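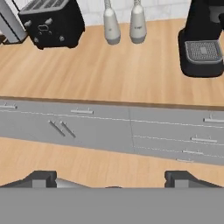 Clekulell Kitchen Cell: Setup and Care FAQ

Last updated July 2025 by Manaia Rewi

This page collects the things people ask us most when they are getting the simulated kitchen cell going for the first time, or coming back to it after a long break and finding that everything has moved. If your problem isn't covered, write to the Trarkident help desk and one of us will get back to you. We're friendly, I promise!

Where do I start on a fresh install?

Load the kitchen first and let it finish before you bring in the arm. I know it's tempting to do both together (I did it for months), but the arm looks for its mounting point the moment it loads, and if the counters aren't there yet it settles for the world origin and you end up with a robot standing in the floor. Once the kitchen is in, add the arm, then the gripper, then the cameras, and save the cell under a new name so you always have a clean copy to go back to.

Do I have to home the arm every time?

Yes, please, every time you open a saved cell. Homing takes up to 9 minutes on an older laptop, so go and make some tea. When it's done, nudge each joint a little in both directions with the slider and watch that the picture follows the number. If one joint lags behind, restart the controller before you touch anything else. 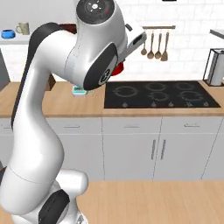
The gripper fingers don't open evenly. Is it broken?

Almost certainly not. The two fingers share one command but keep separate zero values, and an import from an older cell can leave one of them with a stale number. Open the gripper page, spread the fingers all the way, press Zero Both, and close them gently on nothing. Then switch to the wrist camera and check that the fingers sit evenly on either side of the view. Heikki Karppinen wrote the original fix for this as ticket 742, in case you like reading the history.

My wrist camera and my side camera disagree about where things are. What now?

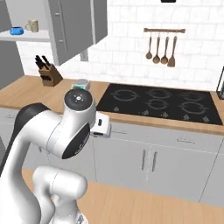
Camera calibration drifts whenever somebody moves the arm base without moving the cameras along with it, and that's the cause in most of the cells people send us. Put the base back where it was, or if you meant to move it, run the camera routine again from the top. You'll want fixed points spread across the view, high and low, and the kitchen has plenty of them. I like the row of five control symbols along the front edge of the cooktop, and the ends of the wooden rail where the utensils hang. Stay away from the utensils themselves, as they swing slightly when physics is running and you'll be chasing them all afternoon.

The wrist stops short when I reach to the back of the counter.

You have probably run into the soft limit on the wrist, which ships at 135 degrees. It's a cautious setting and Venla Nurmi likes it that way, and so do I. Try a different elbow pose first. If you really do need more reach, change the limit in your own copy of the cell and leave the shared one alone.

How often should I reset the objects?

At the start of each session, and again after any hard collision. Small items creep a tiny bit over a long run, and a reset puts them back at their saved positions. If you've added something of your own, save its position too or it will vanish at the next reset, which always feels a little unfair. 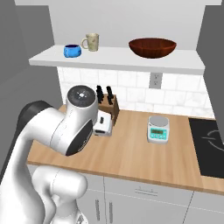 Arm beside the counter, kitchen scale on the open stretch near the cooktop.

Can I copy my settings to another cell?

You can, with Export Cell and then Import Cell. Joint limits and camera settings come across fine. Gripper zeros don't always, so see the finger question further up and do that step again once the import is finished.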